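로봇 조작 특론 7주차 강의노트
양손 시연 데이터에서 정책까지: 빨래 개기를 중심으로

지난주에 남긴 질문부터. "왜 하필 빨래입니까?" 강체는 자세를 숫자 여섯 개로 적으면 끝나지만, 천은 그럴 생각이 없다. 같은 셔츠를 같은 자리에 두 번 떨어뜨려도 같은 모양이 나오지 않는다. 1992년판 교재에는 변형체가 "향후 과제"로 한 줄 나온다. 아직도 향후 과제다.

1. 수집 방식

원격조작은 로봇이 있어야 하고, 로봇은 비싸고, 대개 수리 중이다. 그래서 이번 주에는 사람이 그리퍼를 손에 들고 직접 작업하는 방식을 다룬다. 관측은 그리퍼에 달린 어안 카메라로 얻고, 행동은 그리퍼의 6자유도 궤적과 손가락 벌림 폭으로 적는다. 실험실이 아닌 살림집에서 찍을 수 있다는 점이 제일 크다. 실험실 책상 위의 수건은 지나치게 협조적이다.

손에 든 그리퍼의 시점, 침대 위 옷감 작업: 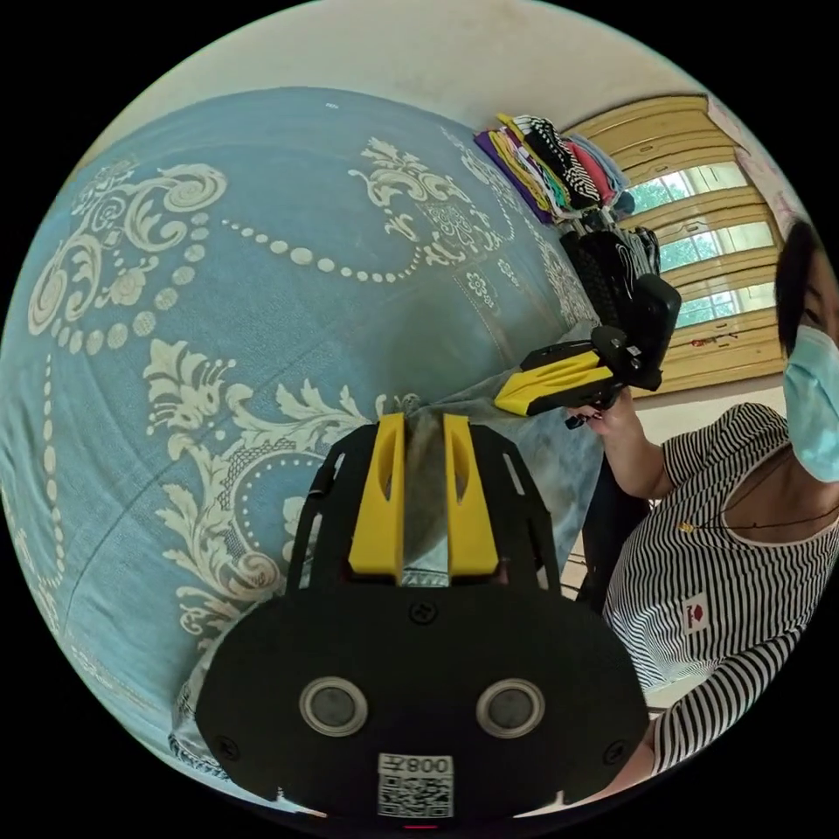
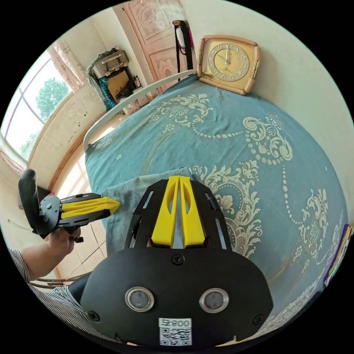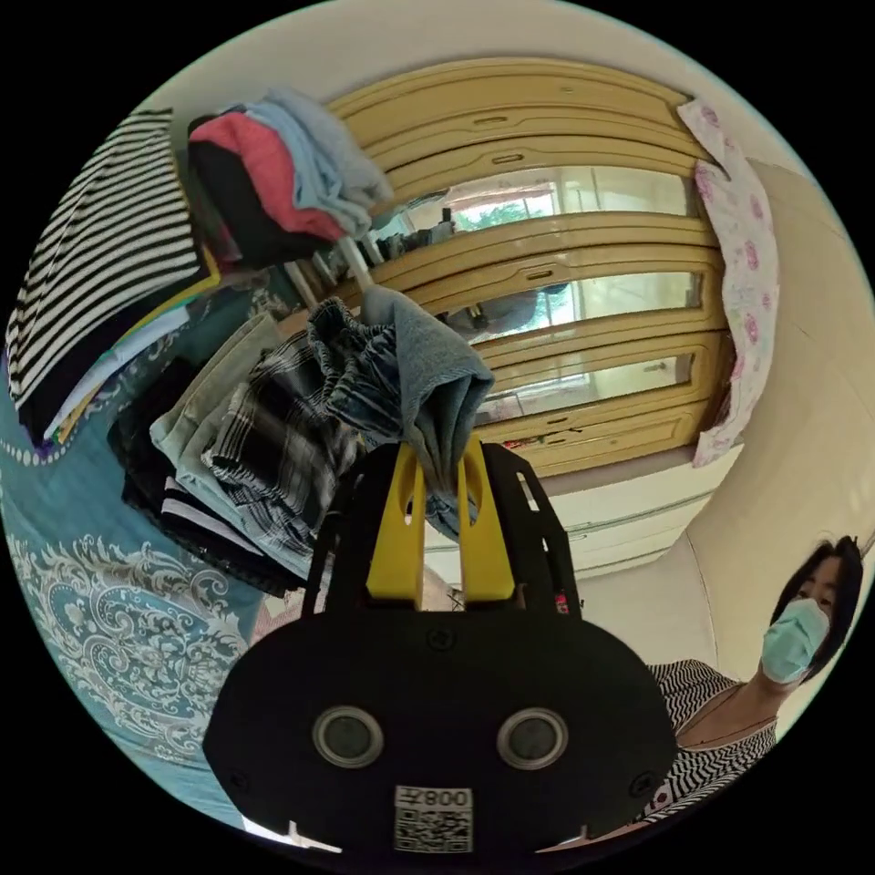
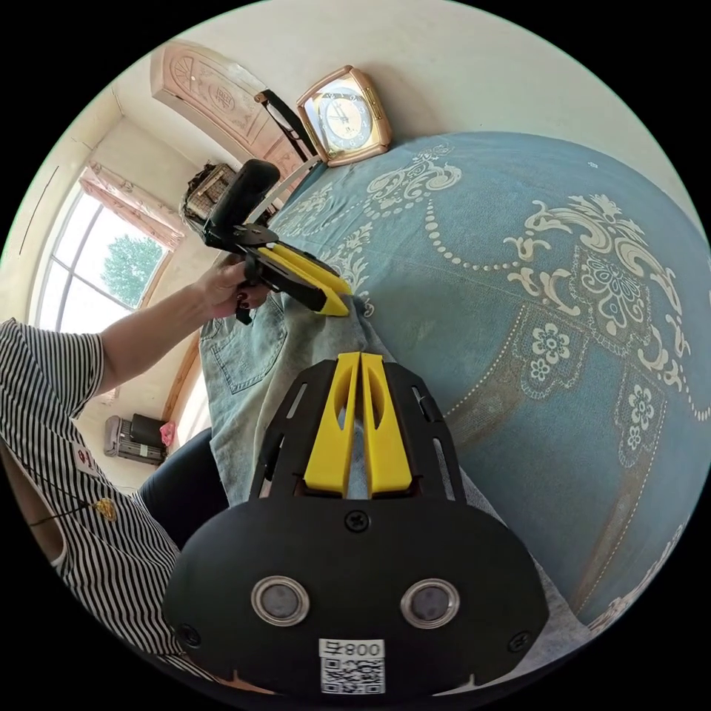
2. 좌표계

양손 작업에서 학생들이 가장 많이 틀리는 부분이다. 행동을 절대좌표로 적으면 정책은 침대의 위치를 외운다. 침대를 한 뼘 옮기면 허공을 갠다. 행동은 현재 그리퍼 기준의 상대 궤적으로 적고, 여기에 두 그리퍼 사이의 상대 자세를 관측으로 넣는다. 이 항을 빼면 양손이 서로를 모르는 사이처럼 움직인다.

3. Brornen 과제 결과

Risalstead 데이터 중 시연 900개로 학습하고, 평가는 100회 실시했다. 영상 특징은 512차원. 상대 자세 항을 뺀 모델은 첫 번째 접기까지는 그럴듯했으나 두 번째 접기에서 두 손이 천을 반대로 당기는 일이 잦았다. 성공률 표는 과제 페이지에 있다. 표만 보고 영상을 안 본 사람은 보고서에서 바로 티가 나니 실패 영상도 볼 것.

4. 자주 생기는 문제

시간 동기화: 두 카메라의 시각이 어긋나면 왼손이 늘 한 박자 늦은 정책이 나온다. 학습 손실은 멀쩡해 보인다.
위치 추정 실패: 무늬 없는 흰 벽만 보이는 구간에서 궤적이 튄다. 튄 구간은 잘라내고, 보간으로 덮지 말 것. 덮으면 정책이 그것까지 성실하게 배운다.
가림: 천이 렌즈를 덮은 구간은 버리지 말고 표시만 해 둔다. 실제 로봇도 같은 일을 겪는다.

5. 과제

Nogueira 서버에서 부분집합을 받아 상대 자세 항이 있는 모델과 없는 모델을 각각 학습하고, 실패 사례를 원인별로 분류하시오. "천이 어려워서"는 원인으로 인정하지 않는다. 제출은 Morkwood 게시판, 마감은 다음 수업 시작 전까지.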